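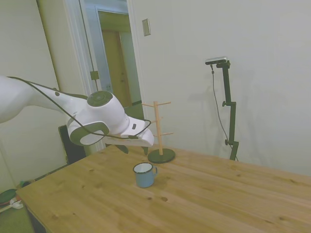 Figure 4. Mug-hanging setup, with the gripper open above the table.

5.3 Dropped grasps

Of 200 trials, 19 ended with the mug dropped before it reached a peg. Six of these followed the same fault: the cable along the arm pulled tight as the wrist turned, and the controller read the extra load as contact and opened the fingers. We lowered the wrist speed and raised the contact threshold. The fault came back once, in the last 40 trials.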